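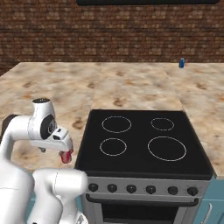
Partnervermittlung Pundon: Neue Regelungen für Mitglieder

Lesezeit: 4 Minuten

1/15
Zum 1. Juni 2024 übernimmt die Partnervermittlung Pundon den Mitgliederbestand des Dienstes Likness. In diesem Thread informieren wir über die Änderungen für bestehende und neue Mitglieder. Maßgeblich sind die Allgemeinen Geschäftsbedingungen in der jeweils gültigen Fassung.

2/15
Bestehende Verträge mit Likness werden zu unveränderten Konditionen bis zum Ende ihrer Laufzeit fortgeführt. Eine automatische Umstellung auf einen Tarif von Pundon findet nicht statt. Betroffene Mitglieder haben bereits im Februar ein Schreiben mit ihrer neuen Mitgliedsnummer erhalten.

3/15
Profile werden nur mit ausdrücklicher Zustimmung übertragen. Die Zustimmung kann im Mitgliederbereich oder schriftlich erteilt werden. Profile ohne Zustimmung bleiben gesperrt und werden nach Vertragsende gelöscht. Fotos und Nachrichtenverläufe sind gesondert freizugeben.

4/15
Von den übertragenen Profilen liegen derzeit 81 Prozent vollständig vor. In den übrigen Fällen fehlen zumeist Angaben zum Wohnort oder zum gewünschten Altersbereich. Ohne diese Angaben können wir keine Partnervorschläge unterbreiten. Wir bitten um Ergänzung im Mitgliederbereich unter »Meine Angaben«.

5/15
Identitätsprüfung: Jedes neue Mitglied weist sich künftig vor der Freischaltung mit einem gültigen Ausweisdokument aus. Die Prüfung erfolgt durch unsere Geschäftsstelle in Eltedholm und dauert in der Regel nicht länger als 48 Stunden. Eine Kopie des Dokuments wird nicht aufbewahrt.

6/15
Mitglieder, die von Likness zu uns wechseln, durchlaufen die Prüfung einmalig. Bis zum Abschluss bleibt das Profil für andere unsichtbar. Bereits vereinbarte Treffen sind davon nicht berührt.

7/15
Partnervorschläge: Die Auswahl erfolgt weiterhin durch unsere Beraterinnen und Berater auf Grundlage des persönlichen Erstgesprächs. Das Verfahren »Zhong« unterstützt sie dabei, indem es Wohnort, Altersbereich und Kinderwunsch abgleicht. Über die Weitergabe eines Vorschlags entscheidet in jedem Fall ein Mensch.

8/15
Wer eine Berücksichtigung durch Zhong nicht wünscht, kann dem formlos widersprechen. Der Widerspruch hat keinen Einfluss auf den Mitgliedsbeitrag. Die Zahl der Vorschläge pro Quartal kann sich dadurch verringern – hierauf weisen wir im Erstgespräch hin.

9/15
Kosten: Die Jahresmitgliedschaft mit persönlicher Beratung wird mit rund 3000 Euro angeboten. Der genaue Betrag richtet sich nach dem gewählten Umfang und wird vor Vertragsschluss schriftlich mitgeteilt. Aufnahmegebühren, Erfolgshonorare oder Prämien für eine zustande gekommene Partnerschaft erheben wir nicht.

10/15
Eine Garantie auf ein Kennenlernen oder auf eine dauerhafte Beziehung wird nicht gegeben. Anderslautende Aussagen Dritter, die sich auf Pundon berufen, sind nicht autorisiert. Hinweise nimmt die Geschäftsstelle entgegen.

11/15
Erstes Treffen: Wir empfehlen weiterhin einen öffentlichen Ort. In der letzten internen Befragung gaben 92 Prozent der Teilnehmenden an, sich beim ersten Mal in einem Café oder Restaurant verabredet zu haben. Kontaktdaten werden erst weitergegeben, wenn beide Seiten zugestimmt haben.

12/15
Geldforderungen: Bittet eine vorgeschlagene Person um Überweisungen, Gutscheine oder die Übernahme von Reisekosten, ist die Geschäftsstelle unverzüglich zu informieren. Das betreffende Profil wird für die Dauer der Klärung gesperrt. Bitte bewahren Sie vorhandene Nachrichten auf und leisten Sie keine Zahlung.

13/15
Ruhende Mitgliedschaft: Wer jemanden kennengelernt hat, kann die Vermittlung einmal je Vertragsjahr für bis zu sechs Monate aussetzen. Die Laufzeit verlängert sich entsprechend. Der Antrag ist in Textform zu stellen, eine Begründung ist nicht erforderlich. Für frühere Mitglieder von Likness gilt diese Regelung ab sofort.

14/15
Gesprächsabende: Die Veranstaltungsreihe für Alleinstehende in Eltedholm wird fortgesetzt. Die Teilnahme steht auch Personen ohne Mitgliedschaft offen. Eine Anmeldung ist erforderlich, die Plätze werden nach Eingang vergeben. Termine veröffentlichen wir an dieser Stelle – Anmeldungen über die Kommentarfunktion können nicht berücksichtigt werden.

15/15
Fragen zum eigenen Vertrag beantworten wir ausschließlich über den Mitgliederbereich oder auf dem Postweg. Bitte veröffentlichen Sie unter diesem Thread keine Mitgliedsnummern und keine Angaben zu anderen Personen. Entsprechende Kommentare werden entfernt.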